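Search this site Go Stories Archive Submit

Two Fingers, One Grape

by Si-woo Yeon
19 Sep 2023

The left one was dragging again. Mina could hear it before she felt it, a dry tick at the end of the squeeze, and then the finger coming home late. She set it down on the sheet and got the small driver out of her sock drawer, where the small driver lived now.

Two screws. Quarter turn on the first. The second was already tight, so leave it.

The Ekon guy had shown her all this on a video call, fast, eating noodles. Pads get wiped every session. Pins get a dot of oil, a dot, not a drop, he'd held up his thumb and finger to show how much. If it ticks, back off the pivot. If it still ticks, send it in and wait. She could not wait. Gaterora paid by the clip and she had 388 to go before the end of September.

Open. Close. Open. No tick. Then on the fourth one, tick.

"Come on," she said. To a hinge.

She washed the fruit again while she thought about it. The grapes were the worst and she always left them for last, which was stupid, they only got softer. A strawberry forgave you. An orange you could grab like a doorknob. But a grape showed everything that was wrong with your tool, every bit of slop in the finger, and if the pads didn't meet flat it shot off sideways and you were on your knees looking under the bed.

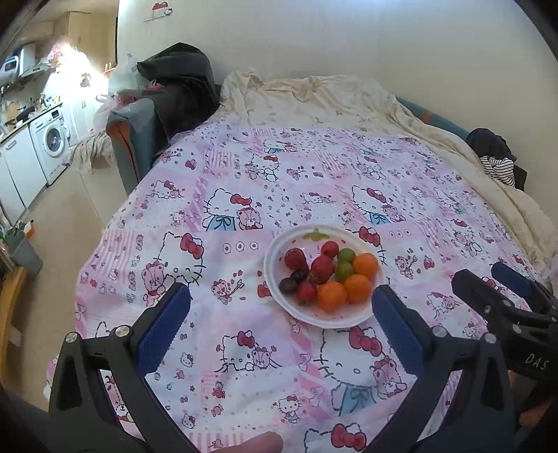 Her mother called in the middle of it. Were the sheets dry, had she eaten, was it still the job with the claws.

"It's still the claws, Mom."

"And they're paying?"

"They're paying."

Her mother had spent more than 27 years on the line at Hofstetter, packing pears, and had opinions about hands. She'd tried the gripper once, at New Year's. Picked up a peanut first go, put it down, and said the left side was loose. It was three weeks befor Mina noticed it herself.

"Is it ticking?" her mother said now.

"A little."

"When it's opening or when it's closing?"

Mina put the phone on the blanket and tried it slow. Slower than she'd ever done it. Closing, nothing. Opening, nothing, nothing – there. Right at the wide end.

"Opening."

"So why are you tightening the closing side?"

She looked at the driver in her hand. Well.
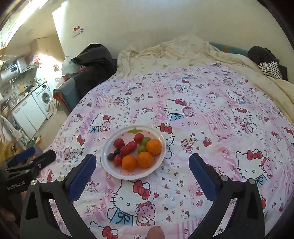

Page last changed: 19:40, revision 2

She backed off the other pivot. A hair. Wiped it with the corner of a T-shirt, put the dot of oil on with a toothpick, worked it in. Grit came out, black, a tiny crumb of it. She got the old toothbrush and did the rest of the pins too, one after another, then the pads with the damp cloth, then the pads with the dry. The log wanted a reason code. She scrolled. There wasn't one for grit so she put Other and typed *grit*.

"Mina? You hung up?"

"No, I'm here. I'm cleaning it."

"Good. We did ours every break. The Itley machine, remember, the one that took Dae's sleeve. Every break, brush and cloth. It never took anybody elses."

She closed the finger on air. Opened it all the way, held it wide, listened. Did it again with the phone right up close so her mother could listen to.

"That's fine," her mother said. "That's fine now. Eat something."

Clip 767. She pulled her chair in, hit record, and went for the grape first.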